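## 4. Self-reported room waste

The Furureck survey is often cited as proof that guests discard less when the bin is small. We doubt it. Of the 400 guests approached in June, 346 returned the form, and the form asked them to guess.
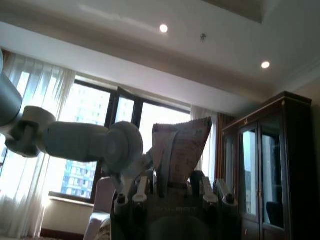 *Paavo Peltonen*

Guests who have already checked out tend to remember bottles and newspapers. They forget cups, wrappers and tissues, and these make up much of what a room produces. Honeck repeated the survey in six hotels with the same wording, so its agreement with the first result tells us little.

Neither study weighed a single bag. Bin size was also tied to room price, and the authors' correction for price is given in one footnote without the model behind it.

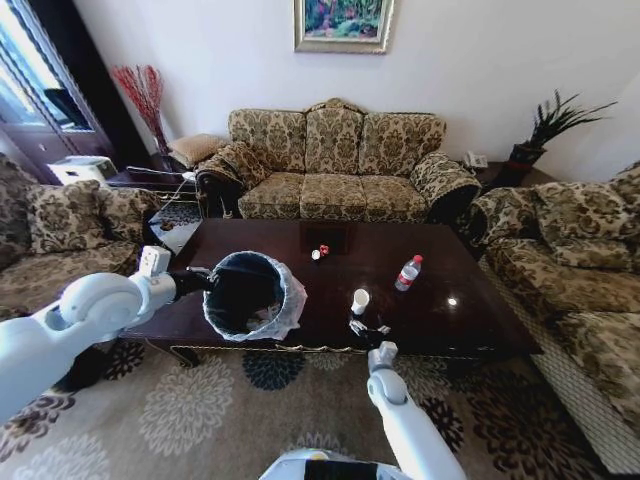 **Figure 6.** Lined trash bin and coffee table with paper cup.

Until weights are available, we treat the reported effect as unproven.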